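Home Help Forum > Furniture and Woodwork > Tables and Desks

Pale wood tabletop, want to keep the color and stop it marking. Oil, wax or varnish?

Asked in September. 3 answers. Viewed 429 times.

I have a Skultberg table that gets used for everything: eating, homework, folding clothes, some soldering and small repairs on a mat. I bought it secondhand without the paperwork. The top is pale blond wood. I have been told maple by one person and birch by another and I don't know enough to say which. The underside has a sticker with the Skultberg name and a size, and nothing at all about the finish.

The top is in decent shape. It feels smooth and it has a low sheen, somewhere between flat and satin. What worries me is what is going to happen to it. I left a damp dishcloth on one end overnight last week and in the morning there was a slightly rough patch. It had mostly gone by dinner time, but if I run my hand over it I can still feel where it was. I also get faint gray smudges near the side where everybody sits, which come off with a damp cloth if I catch them early.

I like the color a lot and I don't want it to turn yellow or orange. My last table was a pale one too. I put a can of oil on it from the hardware store and it went the color of weak tea within the first year. I would like to avoid doing that again. 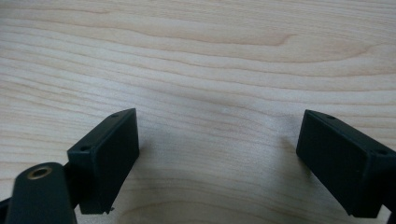
The grain is wavy and quite soft looking, and I would want to still see it when I'm done. I'm not interested in anything thick or shiny that looks like a plastic coat.

What I have on hand:

A random orbit sander and a hand sanding block
Sandpaper in 120, 180 and 240
Half a can of Irnach hardwax oil, clear, left over from a shelf
A tub of Zurus furniture wax, never opened
Plenty of old T-shirts for rags

My questions are these. Is there a way to find out what is on it now before I put something else on top? Do I need to sand it all the way back, or can I scuff it and go over it? And out of oil, wax or a water-based varnish, which one will change the color the least and still stand up to a family using it every day?

I can do without the table for a weekend but not much longer than that.

Comments on the question:

Is it solid or veneer? That matters before you get the sander out.

Reply from the asker: I think solid. The grain on the end seems to carry on from the top, but I will look again tonight.

Reply from the asker: Looked again with a flashlight. The end shows end grain, and there are glue lines between boards. So solid.

Answer 1 (accepted, 31 votes)

Find out what is on it first. Pick a spot on the underside if the underside has the same finish. If it doesn't, use a corner of the top that nobody sits at.

Water drop test. Put one drop of water on the wood and leave it for ten minutes. If it stays up in a bead and wipes off with no mark, you have a film finish such as varnish or lacquer. If it flattens out and leaves a darker spot that dries away, you have either a worn oil finish or bare wood.

Alcohol test. Dampen a cotton swab with denatured alcohol and hold it on the wood for half a minute. If the surface gets sticky, it is shellac, or possibly lacquer. If nothing happens, it is more likely oil, or a cured varnish.

Fingernail and wax test. Scratch lightly with a fingernail in the same hidden spot. If a whitish curl comes up, there is wax on there. Wax has to come off before anything else goes on, and mineral spirits on a rag will take it off. Change the rag often or you just move the wax to another part of the table.

From what you say about the dishcloth leaving a rough patch, I would guess a thin oil or soap finish. Water got to the fibers and raised them. A sound varnish would normally not do that overnight, though a worn one could.

Now the color. Ordinary oil finishes and oil-based varnish add an amber tone, and most of them get darker as the years go by. On walnut you would never notice. On maple or birch you do, and I expect that is what happened to your last table. A clear hardwax oil is usually a bit better but it still gives the wood a wet look, the same as if you wiped it with water. Do that as a test by the way. Wipe a small area with a damp cloth and look at it right away. That is close to the color you would get from your clear Irnach. If you don't like it, don't use it.

The least color change comes from a water-based varnish in a matte or satin. It goes on milky and dries clear. It also protects better than oil or wax against water and smudges. The drawback is that when it does get damaged you can't just rub a little more into the spot. You normally have to scuff and recoat the whole top.

If it were my table I would do this:

1. Clean it with water and a drop of dish soap, wrung-out cloth, then dry it and leave it overnight.
2. Wipe down with mineral spirits in case there is wax or polish on it. Let that dry off fully with the windows open.
3. Sand with 120 only where it needs it, then 180 over the whole top, going with the grain on the last pass by hand. If the old finish is an oil you want to get down to clean wood, because water-based varnish may not hold over it.
4. Wipe with a damp cloth to raise the grain on purpose. Let it dry, then knock it back with 240 by hand, very lightly.
5. Vacuum, then wipe with a barely damp rag.
6. Three thin coats of water-based varnish, 240 by hand between coats, dust wiped off each time.

Do not use steel wool with a water-based product. Bits stay in the grain and rust, and you get dark specks.

On time, you can get it done in a weekend if your room is warm. It will feel dry the same day, but give it 7 days before you put anything wet, hot or heavy on it. You can eat off it before then with placemats if you lift them off afterward.

Leave the Zurus wax in the tub. Wax by itself is poor protection on a table people eat at, and once it is on you have to remove it before any other finish will stick.

Comments on this answer:

Do the underside as well, at least one coat. If you only seal one face, the two sides take up moisture at different rates and the top can cup.

Reply from the answerer: Agreed, one coat underneath is worth the trouble if you can get someone to help you flip it.

Does step 4 really matter? I skip it.

Reply from the answerer: On a smooth pale wood I notice the difference. If you skip it, the first coat comes out rough and you end up sanding that back harder.

Answer 2 (9 votes)

I would use the hardwax oil you already have, with one change. Get the version with a little white pigment in it. Several makers sell one, and Hakala has one that I have used on two birch desks. The label calls it raw or natural, I forget which. The white cancels out most of the yellow and the wood ends up looking close to how it looks unfinished.

Things to watch:

Put it on very thin. The white settles in low spots and scratches, and if you leave too much you get cloudy areas. I work it in with a white pad and wipe off everything I can.

Only use the white one for the first coat. Second coat should be the plain clear. With two coats of the white the grain starts to look chalky.

Sand the whole top to the same grit. If one area is smoother it takes less color and you'll see it from across the room.

Lay the rags out flat outside to dry, or put them in water in a metal can with a lid. Oily rags left in a heap can catch fire by themselves. This applies to your half can of Irnach too.

What I like about oil on a table is the repair. A cup ring or a rough spot like yours takes me ten minutes: light sanding, a little oil on a rag, wipe off, leave it alone until the next day. The varnish in the other answer is tougher but when kids get a fork into it you are redoing the lot. I don't mind touching mine up once a year.

Do a test on the underside and leave it there for a few days before deciding.

Comments on this answer:

How does it do with the gray smudges?

Reply from the answerer: Okay if you wipe them. They are skin oil and dirt. Mine get a wash with mild soap every couple of weeks. A varnish will do better here, no argument.

Answer 3 (1 vote)

just put a tablecloth on it. I had the same trouble and bought a clear vinyl cover by the yard, 60 inches wide, and cut it with scissors. has been on there for years. wipes clean. cost me less than a can of varnish

Comments on this answer:

Vinyl can stick to some finishes and leave marks if it sits for months. Lift it now and then, and put felt or a cloth layer under it.

Update from the asker

Thanks for all of this. I did the tests on a corner. The water drop soaked in and left a dark spot that dried away, and the alcohol did nothing. No curl from the fingernail. So it looks like a thin oil or close to nothing.

I tried the damp cloth for color and it was darker than I want, so plain clear oil is out. I put a patch of water-based satin varnish on the underside next to the sticker and so far I can hardly tell it from the bare wood, apart from a bit more sheen. I'm going with matte instead of satin for the top and following the steps in the first answer, including a coat underneath.

One more question if anybody is still reading. Foam brush, bristle brush or a roller? The top is 700 mm deep, so I can reach across it from one side.

Comments on the update:

Short foam roller to lay it on, then one light pass with a wide synthetic brush along the full length while it is still wet. Don't go back over it once it starts to drag. Natural bristle soaks up the water and goes limp.

Pour what you need into a tray and put the lid back on the can. It skins over quicker than you would think.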